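About Us

Tivitholm is a yarn mill and knitting school on Pacheco Street. We spin wool, dye it in small lots, and teach people how to use it. The business has been in the same building since it opened, a former shoe warehouse with a loading dock on the alley side and a freight elevator that still works most days.

The company was started by Welington Queiroz, who had worked as a machine fitter at the Andasholm mill until it closed. He bought two of its spinning frames at the closing sale and spent most of a year getting them to run. The first yarn we sold was a plain worsted in natural gray. We still make it, and it is still the one we sell the most of.

Today we have 19 employees. Most work in spinning and dyeing, four run the shop and mail orders, and the rest teach. Last year we shipped 1,292 orders from the shop and bought fleece from farms in three counties. We pay by the pound on the day of delivery, after skirting.
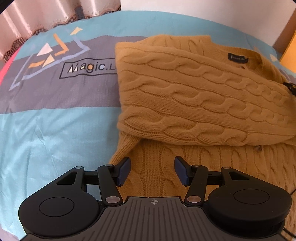

Our classes run all year except the last two weeks of December. Beginning Knitting meets for six evenings and covers casting on, knit and purl, reading a pattern, and fixing dropped stitches. After that, students can move on to colorwork, socks, or garments. The garment course is the longest. It is built on one basic cardigan pattern, and students choose their own yarn and stitch. Cables are a common choice, and a cable-knit cardigan in mustard yellow, like the one folded on the bedspread, suits the pattern well. Plan on extra yarn for cables — they pull the fabric in and use more than plain stockinette.

Class size is limited by the tables, so sign up early for the fall term. Needles are lent for the first course. Yarn is not included in the fee, but students get the mill price for as long as they are enrolled.

In the spring we took over the stock and patterns of Botside, a small publisher of knitting leaflets. There are 722 leaflets in the collection. We are reprinting them a few at a time, with corrections where the old charts had errors. The reprints are sold in the shop and by mail.

Mill tours are free and last 60 minutes. Please wear closed shoes and tie back long hair. The spinning floor is loud, and we have ear protection at the door in adult and child sizes.

Page last updated Sunday, June 6, 2021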